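The Dolside robotics club meets upstairs, in a long white room where the table is never quite big enough. Its lead mentor has run it for 6 years and describes the job as "mostly finding screws." I asked what the students were working on this term.

"Grippers you hold in your hand," she said. "You do the chore yourself, the gripper keeps a record, and later an arm gets to copy all your bad habits."

Their project, Pavliuk, has to deliver 300 clean recordings by February. Clean is a flexible word up here. The first batch was thrown out over a bad calibration, and the second was thrown out by accident. 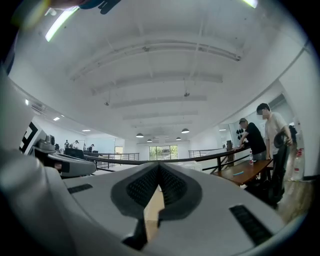 Hand-held gripper, marker mounted at left. Dolside club, upper floor.

The pads take up most of the conversation. She can talk about rubber for an hour and, on the evening I visited, very nearly did. Smooth pads drop things. Dotted ones hold better but wear down, and the students have strong opinions about which are worse. "We had a vote," she said. "It was 4 to 2 for dots. The 2 are still campaigning."

I asked if household jobs weren't a little dull for teenagers who had signed up to build robots. She looked at me with some pity.

"They came in wanting a robot that fights," she said. "Now they argue about how you turn a dial. I call that growth - their parents call it ironic, given the state of their bedrooms."

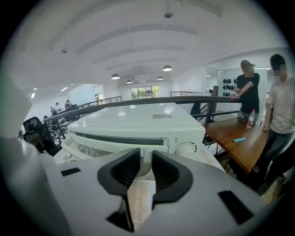

Ernholm, reading a draft of this piece, objected that the dial argument was never settled and that slow turning plainly gives the better recordings. The mentor would like it known that she disagrees.

The club takes Pavliuk to the Fetosgate meet in the spring. She expects to spend the trip looking for screws.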